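Handout 4: Gas Laws and the Behavior of Elastic Envelopes
Course: Introductory Physical Science, Distdale Evening Program
Revised 6/19/21

4.1 Scope

These notes cover pressure, volume and temperature for a fixed amount of gas, first in a rigid container and then in a container whose wall stretches. Section 4.5 treats leakage through the wall. Problems are at the end. Students who missed the January session on units should read Handout 1 first.

4.2 Rigid containers

For a fixed amount of gas at moderate pressure, the ideal gas law applies:

PV = nRT

P is absolute pressure, V is volume, n is the amount of gas in moles, R is the gas constant and T is absolute temperature in kelvins. Two errors account for most of the marks lost on this topic. The first is the use of gauge pressure where absolute pressure is required. The second is the use of degrees Celsius in a ratio.

In a rigid container V is fixed, so P is proportional to T. A sealed steel cylinder warmed from 293 K to 366 K goes from 100 kPa to 125 kPa absolute. The cylinder itself expands slightly. The effect is ignored in this course.

4.3 Elastic containers

A rubber envelope sets its own volume. It settles at the size where the inside pressure equals the outside pressure plus the extra pressure supplied by the stretched wall. For a thin spherical envelope of radius r and wall tension s (force per unit length), the extra pressure is

dP = 2s / r

The tension is not constant. It rises steeply at small stretch, levels off, and rises again as the long molecules in the rubber approach full extension. The wall also thins as it stretches. The combined result is a pressure curve with an early peak, a long shallow dip and a final climb. The early peak is the reason the first few breaths are the hardest when a party balloon is filled by mouth.
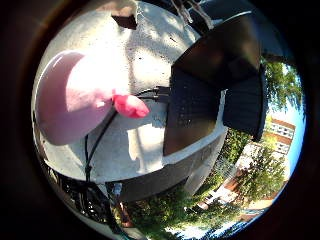

Over most of the working range the extra pressure is a few percent of atmospheric pressure. For rough work it may be dropped, and the gas treated as held at constant outside pressure. V is then proportional to T. An envelope holding 1183 cubic centimeters at 293 K would hold 1215 cubic centimeters at 301 K.

4.4 Sunlight and color

Gas inside an envelope in direct sun can be warmer than the surrounding air. The amount depends on how much light the wall absorbs, the wind speed and the size of the envelope. Air temperature alone should not be used for outdoor work. Apply the temperature of the gas, or state clearly that it was assumed equal to the air temperature.

4.5 Leakage

Gas passes through rubber by dissolving in the wall and diffusing outward. The rate increases with area and with the difference in partial pressure, and decreases with wall thickness. Helium passes through natural rubber faster than nitrogen does. Loss at a poorly tied neck is a separate path and does not follow the same relation.

4.6 Problems

1. A rigid tank at 200 kPa absolute and 280 K is warmed to 320 K. Find the new pressure.

2. An envelope holds 793 cubic centimeters of air at 295 K. Neglect wall tension. Find the volume at 275 K.

3. A spherical envelope has a radius of 0.12 m and an extra pressure of 2.4 kPa. Find s.

4. Sketch extra pressure against radius for a rubber envelope. Mark the early peak and the final climb.

Show units at every step. Round final results to three significant figures.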